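Walking group that began with a sore knee marks its second birthday

A gentle walking group for people who would never describe themselves as sporty has just turned two, and there was such a good turnout for the birthday stroll in Baltow that the front of the line had reached the duck pond before the back had left the library steps.

The Baltow Amblers meet every week, whatever the weather, and go at the pace of whoever is slowest that morning. There are no timings and no badges. Some people come for the full loop by the river, some turn back at the footbridge, and a fair few (we won't name names) seem to come mostly for the tea afterwards, and they are every bit as welcome.

The idea came from Sidra Malik, a retired school cook who had been told by her physiotherapist to move more after a long winter of looking after a bad knee. She had tried a gym and hadn't taken to it one bit. "I felt I was in everybody's way," she told us, "and the music was so loud I couldn't hear myself puff." So she put a card up in the chemist's window one February, asking whether anyone would like to walk to the weir and back with her, slowly, and have a natter on the way.

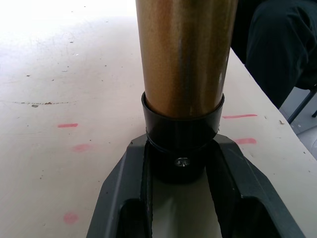 By Harriet Haverford, Health and Wellbeing
16 Jul 2024

Four people answered the card, and one of them was Venkatesh Naidu, who had not walked further than his own front gate since a spell in hospital. He laughs now when he remembers that first outing, because he sat down on every single bench between the library and the weir, and on one garden wall as well, until the lady of the house came out and offered him a cushion. These days he leads the short route, and he still stops at the benches, mostly so that newcomers feel they can too.

"I don't think of it as exercise at all," he said. "I think of it as going out to see people, and my legs come along."

The group has 19 regulars at present, with others dropping in when the sun is out or the grandchildren are back at school. The youngest is a new mum with a pram and the oldest would rather we didn't print her age, although she did let slip that she remembers the Protside road when it was a cart track. The long route is just under 2 miles and the short one takes about 15 minutes if you don't stop, which hardly anyone manages, what with the ducks and the allotments and somebody always wanting to look at the roses on Mill Row.

Prakash Pai, a physiotherapist who comes along when his clinic hours allow, was at the birthday walk with his two daughters and a very muddy spaniel. He is often asked how far a person ought to be walking, and he is rather fond of not giving a straight answer. A comfortable walk, he said, is one where you can still chat but might not fancy singing, and it is perfectly all right to begin with a very short one and see how you feel the next day. He did add that anybody with chest pain, dizzy spells or a new ache that won't settle should have a word with their doctor before setting off.

He spent a good part of the morning showing people how to get up from a low bench without hauling on their arms, and there was a great deal of giggling over it. Several people went round again to have another go.

There was carrot cake afterwards in the church hall, along with a lovely lemon drizzle made by Mrs Malik herself, and a raffle that raised enough for a set of bright waistcoats for the darker mornings. A second group is being talked about for Protside, where the pavements are better but the hill is a good deal steeper, and anyone living that side who would like to help get it going is warmly invited to speak to Mrs Malik on a walk.

The Amblers set off from the library steps at ten in the morning. It is free, there is no need to book, and dogs are fine as long as they are on a lead. Flat, comfortable shoes are best, and a coat, even if it looks bright when you leave home. Details of the next walk are on the noticeboard inside the library, just by the large print books.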